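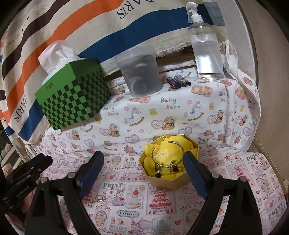

Kapitel 3
Greifen lernen durch Vormachen

Worum es in diesem Kapitel geht

In Kapitel 2 haben Sie einen Greifarm Punkt für Punkt programmiert. Jede Position wurde als Zahlenwert eingegeben, jede Bewegung lief bei jedem Start gleich ab. Für Holzwürfel auf einer markierten Platte reicht das aus. Eine Halskette lässt sich so kaum aufnehmen. Sie liegt jedes Mal anders, sie hat keine feste Form, und beim Anheben verändert sie sich weiter.

In diesem Kapitel gehen Sie einen anderen Weg. Eine Person führt einen Greifer mit der Hand und macht die Aufgabe vor. Eine Kamera am Gerät zeichnet auf, was vor den Fingern geschieht. Aus vielen solchen Aufnahmen wird später ein Modell trainiert, das die Bewegung auf einen Arm überträgt. Das Verfahren heißt Lernen durch Vormachen, in englischen Texten meist learning from demonstration oder imitation learning.

Grundlage ist das Schulprojekt Erora, das von der Robotik-AG am Standort Lunda durchgeführt wurde. Die AG hat über ein Schuljahr hinweg Schmuck, Stifte, Socken und Küchensachen greifen lassen. Wir beschränken uns auf den Schmuck, weil an ihm die meisten Schwierigkeiten gleichzeitig auftreten.

Nach diesem Kapitel können Sie
– den Aufbau eines handgeführten Zweifingergreifers beschreiben,
– eine Aufgabe so formulieren, dass verschiedene Personen sie gleich ausführen,
– Aufnahmen nach festen Regeln annehmen oder verwerfen,
– erklären, welchen Einfluss der Untergrund auf ein Modell hat.

Vorausgesetzt werden die Begriffe Freiheitsgrad, Öffnungsweite und Koordinatensystem aus Kapitel 2. Wer den Abschnitt über Kameras übersprungen hat, sollte ihn vor 3.4 nachholen.

3.1 Der Greifer

Ein Zweifingergreifer hat zwei Arme, die sich gegenläufig bewegen. Die Arme bestehen aus Gliedern, die an Drehpunkten verbunden sind. An den Enden sitzen Polster. Sie erhöhen die Reibung und verteilen die Kraft auf eine größere Fläche. Bei einem Würfel ist das angenehm, bei einer dünnen Kette ist es notwendig: Zwischen zwei harten, glatten Flächen rutscht sie leicht durch.

Für das Projekt wurde mit zwei Greifern gearbeitet, einem für jede Hand. Eine Hand kann dann etwas halten oder heranschieben, während die andere greift. Ob beide gebraucht werden, hängt von der Aufgabe ab. Beim Ablegen in eine Schachtel genügt oft einer. Der andere bleibt dann neben dem Arbeitsbereich in Bereitschaft und soll nicht vor die Kamera des arbeitenden Greifers ragen, wo er Gegenstände verdeckt.

Die Kamera ist fest am Gerät angebracht und bewegt sich mit. Die Finger erscheinen dadurch in jeder Aufnahme an fast derselben Stelle, während der Tisch sich verschiebt und dreht. Für Anfänger ist diese Sicht ungewohnt. Beim Auswerten hat sie einen Vorteil: Alles, was für den Griff wichtig ist, liegt kurz vor dem Zufassen zwischen den Fingerspitzen.

Merksatz: Was die Kamera am Greifer nicht sieht, kann das Modell aus ihren Bildern nicht lernen. Wer beim Vormachen am Gerät vorbei auf den Tisch schaut, nutzt Informationen, die in der Aufnahme fehlen.

3.2 Die Aufgabe festlegen

Die Aufgabe der AG lautete zuerst: »Räume den Schmuck auf.« Damit begannen die Schwierigkeiten. Einige Mitglieder legten die Kette auf den Rand der Schachtel, andere ließen sie von oben hineinfallen. Golnar Nazari sortierte zuvor alle Stücke in eine Reihe. Jede dieser Lösungen ist für einen Menschen vernünftig, zusammen ergeben sie aber Daten, in denen sich die Vorführungen widersprechen.

Die zweite Fassung der Aufgabe war länger und wird im Folgenden verwendet:

1. Die Schachtel steht offen auf dem Tisch. Ihre Lage wird zwischen den Durchgängen verändert.
2. Die Kette liegt als kleiner Haufen auf dem Tuch, mit freiem Platz ringsum.
3. Der Greifer nähert sich von oben mit geöffneten Fingern.
4. Die Finger schließen sich erst, wenn die Kette zwischen beiden Polstern liegt.
5. Die Kette wird senkrecht angehoben, bis sie frei hängt.
6. Über der Schachtel wird der Greifer abgesenkt und dann geöffnet.
7. Der Durchgang endet, sobald die Finger leer und wieder geöffnet über dem Tisch stehen.

Beachten Sie Schritt 4. Er verlangt eine Entscheidung, die beim Vormachen sichtbar werden muss. Wer im Vorbeifahren zufasst, hat vielleicht Erfolg, zeigt dem Modell aber keinen klaren Augenblick, in dem der Griff beginnt.

Schritt 6 ist anspruchsvoller, wenn in der Schachtel schon etwas liegt. Ein Armreif auf einer weichen Einlage kann beim Absenken berührt und verschoben werden. Die AG hat solche Durchgänge behalten, sofern die Kette trotzdem in der Schachtel ankam. Der Armreif musste nicht zurückgelegt werden.

3.3 Der Arbeitsplatz

Viele Lehrgänge beginnen mit einem einfarbigen Tisch. Die Gegenstände heben sich gut ab, Fehler sind schnell gefunden, und das erste Modell liefert nach kurzer Zeit brauchbare Ergebnisse. Sobald es an einem anderen Platz arbeiten soll, fällt die Leistung oft stark ab. Es hat die helle Fläche mitgelernt.

Im Projekt Erora wurde deshalb auch auf bedruckten Stoffen gearbeitet. Ein Muster mit Törtchen, Bären und Schriftzügen enthält viele kleine Formen und Kanten, die nichts mit der Aufgabe zu tun haben. Eine silberne Kette auf rosa-weißem Druck ist zwar für uns sofort zu erkennen, hat aber wenig Fläche und einen unregelmäßigen Umriss. Ein gedrucktes Herz oder eine Erdbeere hat oft den deutlicheren.

Auch der Hintergrund gehört zum Arbeitsplatz. Taschentuchbox, Sprühflasche und ein durchscheinender Behälter auf der Ablage dahinter werden in dieser Aufgabe nicht angefasst. Solche Gegenstände heißen Ablenker. Sie sollen vorkommen, und sie sollen zwischen den Sitzungen auch einmal anders angeordnet sein. Bleibt die Ablage immer gleich, kann ein Modell sie als Orientierung benutzen, zum Beispiel den Abstand zur grünen Box anstelle der Lage der Schachtel.

Glatte und durchsichtige Dinge verdienen besondere Aufmerksamkeit. Eine klare Flasche spiegelt Licht, und der Reflex wandert, wenn sich die Kamera bewegt. Dasselbe gilt im Kleinen für Metallschmuck. Notieren Sie daher zu jeder Sitzung, aus welcher Richtung das Licht kam und ob eine Lampe eingeschaltet war.
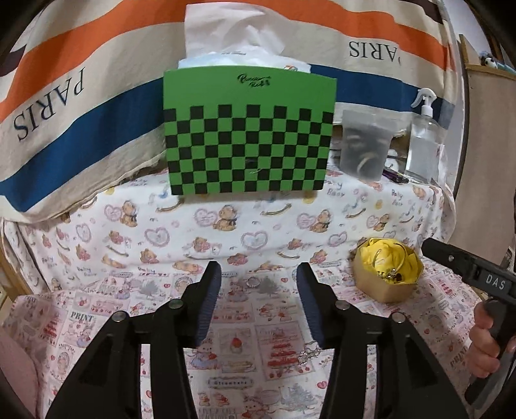 Kulsoom Soomro rät, vor der ersten Aufnahme mindestens eine Unterrichtsstunde lang ohne Kamera zu üben. Die Hand müsse erst lernen, wie weit die Finger reichen, und das gehe mit einer Kette schneller als mit einem Würfel, weil man jeden ungenauen Griff sofort bemerke. Außerdem solle immer dieselbe Person einen Block zu Ende führen. Ein Wechsel mitten im Block verändere Tempo und Griffhöhe, und beim Auswerten wisse man später nicht mehr, woher der Sprung komme.

Die AG ist diesem Rat gefolgt. Die Übungsstunde steht seitdem am Anfang jeder Einheit, auch bei Mitgliedern, die im Vorjahr schon dabei waren.

3.4 Aufnehmen und aussortieren

Ein Durchgang reicht von der Startstellung bis zum leeren, geöffneten Greifer. Zwischen zwei Durchgängen wird der Tisch neu eingerichtet. Diese Zeit gehört nicht in die Daten und wird mit dem Programm Pradon abgeschnitten. Die Bedienung ist im Anhang beschrieben.

Bis Juli lagen im Projekt 1.791 Durchgänge vor. Davon wurden 486 verworfen. Die häufigsten Gründe waren:

– Die Kette fiel vor der Schachtel herunter und wurde mit der freien Hand aufgehoben.
– Die Aufnahme begann erst, als die Finger schon geschlossen waren.
– Der zweite Greifer verdeckte die Schachtel beim Ablegen.
– Die Kamera war verrutscht, sodass eine Fingerspitze fehlte.

Ein Fehlgriff allein ist kein Grund zum Verwerfen. Greift jemand daneben, öffnet die Finger und versucht es erneut, dann zeigt die Aufnahme, wie man einen Fehler behebt. Solche Durchgänge erhalten in der Liste den Vermerk K für Korrektur. Beim ersten Training lässt man sie noch weg – beim zweiten nimmt man sie dazu und vergleicht.

Für den Einstieg im Unterricht genügen 300 Durchgänge, wenn die Aufgabe eng gefasst ist und die Lage von Kette und Schachtel ausreichend wechselt. Verteilen Sie die Aufnahmen auf mehrere Gruppen und mehrere Stunden. Eine einzelne Person wird nach einer längeren Sitzung müde und greift dann flacher an, was in den Kurven der Greiferhöhe gut zu erkennen ist.

Ein Auszug aus dem Protokollheft der AG:

9. März. Block mit Kette und Schachtel, bedrucktes Tuch. Licht von links, Lampe aus. Schachtel nach jedem Durchgang versetzt. Golnar führt, Kulsoom richtet ein. Zwei Durchgänge mit K. Polster am rechten Finger gereinigt, danach Block fortgesetzt.

Mehr muss ein Eintrag nicht enthalten. Wichtig ist, dass er während der Sitzung geschrieben wird und die Namen der Beteiligten sowie alle Änderungen am Gerät nennt.

Vorbereitung auf den praktischen Teil

Bilden Sie Gruppen aus drei Personen. Eine führt den Greifer, eine richtet den Tisch ein, eine schreibt das Protokoll. Legen Sie ein Schmuckstück und eine offene Schachtel bereit, dazu Ablenker aus dem Klassenraum. Formulieren Sie die Aufgabe schriftlich nach dem Muster in 3.2 und lassen Sie sie von einer anderen Gruppe ausführen, ohne sie mündlich zu erläutern. Ergänzen Sie anschließend die Stellen, an denen die andere Gruppe nachfragen musste.

Die Memon-Arbeitsblätter zu diesem Kapitel enthalten eine leere Protokollseite und eine Vorlage für die Liste der verworfenen Durchgänge. In Abschnitt 3.5 werden die Aufnahmen in Pradon geladen und zugeschnitten.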